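Thread: Does the Prillbridge handheld-gripper result hold for soft toys?

cabrera_m
Reproduced the put-away task from the Prillbridge note. 400 demonstrations with the handheld gripper, policy trained from scratch, then 123 rollouts on the arm. 112 successes. My worry is that most of my objects are rigid and forgiving.

norent
What is your success criterion? If an object resting on the bin rim counts, that number means little.

cabrera_m
Fully inside, gripper clear of the rim. Rim rests are failures.

hevia77
I disagree with training from scratch at that size. We pooled 3,821 demonstrations from several homes and the gain came from room variety – more repeats in one room did very little.

norent
Different claim. He is testing in the same room he collected in.

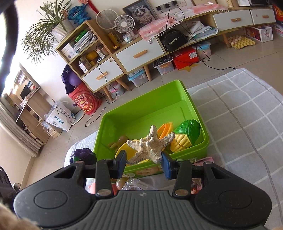 Last edited by cabrera_m on August 19, 2020

Starfish into the green bin, from the demonstration set. Both fingers are on the knobby body and the bin already has toy food in it, corn included. I left the background cluttered on purpose, cabinet and desk fans and all.

hevia77
Clutter in one room is still one room. Move the mat and rerun.

cabrera_m
Fair. I will rerun with the mat moved and post failures by object.

norent
Post the release heights too.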